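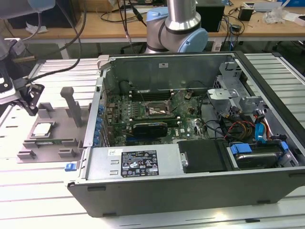
Leena Karppinen has been compounding fragrance for other people's labels since she left the analytical side of the trade, and most of what she makes is sold under names her customers will never connect with her. Her workroom is in Fultley, above a shop that sells curtain fabric. The perfume she is best known for, to the extent that a contract perfumer is known at all, is Flodedel, a dry iris and cedar composition that has gone through three versions. We talked mostly about what happens to a perfume between the mixing vessel and the bottle, a stage that gets little attention in reviews.

I asked first about maceration, the rest period after the concentrate is added to alcohol. Hobby blenders argue about it a good deal, and the recommended times range from two days to a year.

"They are usually talking about two different things," she said. "Maturation is the concentrate sitting by itself, before dilution. Maceration is the diluted product sitting. The chemistry is different. In the concentrate you have aldehydes meeting amines and forming Schiff bases, and you can see that, because the color goes from pale yellow toward orange. In alcohol you get hemiacetals and acetals forming, slowly, and the sharp edge of the ethanol seems to drop."

Her own practice is two weeks for the concentrate and four for the dilution. For formulas heavy in natural resins she goes to eight. She doesn't believe in longer periods for commercial work and said the differences past that point were smaller than the differences between two people smelling the same strip.

Temperature matters more to her than the calendar. The batch stands in the dark at 55 degrees Fahrenheit, in stainless steel, filled close to the top so that there is little air over the liquid. After the rest it is chilled to just above freezing for two days and filtered cold.

"You want the waxes to come out while you're looking at them," she said. "If you filter at room temperature the liquid is clear and everyone is happy. Then it goes on a truck in January and the customer receives a cloudy bottle."

Flodedel was the difficult case. The orris butter in it carries a large amount of myristic acid, which has almost no smell and very little willingness to stay dissolved in a watery dilution. The first version was cut with too much water and threw a fine white haze. She raised the alcohol and went over to an orris absolute, with most of the fatty acid removed, at a much lower dose. The absolute cost more by weight. The total came out slightly lower per bottle.

The second version had a different fault. It was clear and stable, but it darkened in the bottle. She traced this to a trace of methyl anthranilate in a purchased base reacting with an aldehyde elsewhere in the formula. The supplier, a small house in Jasport, had listed the material correctly on the data sheet. She had read the sheet and underestimated the rate.

"I had 345 bottles the color of tea," she said. "The smell was acceptable. I liked it better than the fresh one, in fact. But the client had chosen clear glass, and clear glass was in the contract."

The current version uses a base she makes herself.

We moved on to weighing. Karppinen works only by mass and will not discuss drops. A drop of a thin citrus oil and a drop of a thick balsam may differ by a factor of two, she said, and the same dropper will give different drops in August and in winter. Her trial formulas are made up to ten grams on a balance reading to a milligram. Materials used below one percent are pre-diluted to ten percent, and the strongest ones to one percent or lower. She labels every dilution with the solvent as well as the strength. A note that says only "ten percent" is, in her words, "half a note."

For production she follows the same order each time: crystalline materials first, dissolved in the largest liquid component with gentle warming, then the heavy liquids, then the middle, then the citrus and other volatile oils when the vessel has cooled. She records the weight after each addition instead of taring the balance to zero. That way a mistake shows up in the running total and can be located.

Her largest regular order is 2000 bottles. The smallest she accepts is 900, and she would prefer not to go that low, as the cleaning takes the same time whatever the batch size.

I asked about stability testing. She keeps sealed samples in three conditions: a refrigerator, a warm cabinet, and a windowsill facing south. The windowsill is the least controlled and the one she learns from most. Samples are checked weekly for the first month and monthly after that, each against the refrigerated reference, always on paper before skin. She writes down the color before she smells anything.

"If I smell first, I decide it is fine, and then the color looks fine too," she said.

Her advice for collectors was short. Keep bottles in the box, in a cupboard, away from the bathroom. Do not shake them. A half-empty bottle ages faster than a full one, and a person who wears it rarely would do well to move the remainder to a smaller glass vial filled to the neck. Plastic is fine for a weekend and poor for a year. She sees no benefit in spraying a new bottle several times and leaving it for a month "to let air in," a practice recommended to her by several customers. The air does get in. She has not been able to tell the treated bottles from the untreated ones in a blind comparison, and neither have the two colleagues she asked.

The next composition is called Pace. It is built on vetiver acetate and a pink pepper extract, at a lower concentration than Flodedel, and contains no orris in any form. When I visited it was in its second week as a concentrate. She let me smell a strip dipped that morning and one from the first day, and I thought the older one was smoother. She told me afterward which was which, and I had them reversed.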